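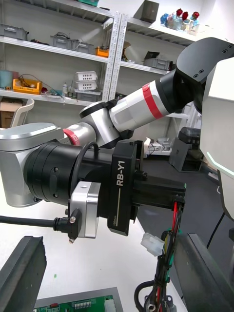
How to tidy the wiring on a small bench project
Posted by Wycliffe Lema, Dec 15, 2025

These steps are for a bare circuit board with pin headers, a few thin wires and one or two thicker cables. You need side cutters, small clips or cable ties, masking tape, a fine marker and a sheet of paper.

1. Turn off the power at the wall and unplug the supply. Leave it unplugged until step 8.

2. Clear the table down to the board. Loose screws and wire ends go in a dish. A scrap of wire under a board can short two pins.

3. Draw the board on the paper, with the row of pins and the connectors. Mark pin 1. Write down which wire goes where before you pull anything off.

4. Label both ends of each wire with a flag of masking tape. Color alone won't do if you have several reds and several blacks.

5. Sort the wires into power and signal, then bundle each group. Put a clip about a hand's width from the board and another wherever the bundle changes direction. Snug is enough. If the insulation dents, the clip is too tight.

6. Leave some slack where a cable has to bend or move. Hold the plug still and move the cable by hand through its full travel. It shouldn't tug at either end.

7. Deal with spare connectors. Fold a strip of tape over the open end, write "not used" on it, and clip it back to the bundle so it doesn't swing. On our Isdale board I left one hanging and Faraji Magesa plugged it into the wrong header a week later.

8. Run the power cable along the wall or the table leg. If it must cross the floor, use a cable cover. Check every wire against your drawing, then plug in.

Parts

The clips I use are the Mosoti small size, sold in bags of 100. A bag lasts me 6 or so boards. Twist ties also work but avoid the bare metal kind.

Keep the drawing with the board. I fold mine and tape it under the table.

Next page: Crimping your own connectors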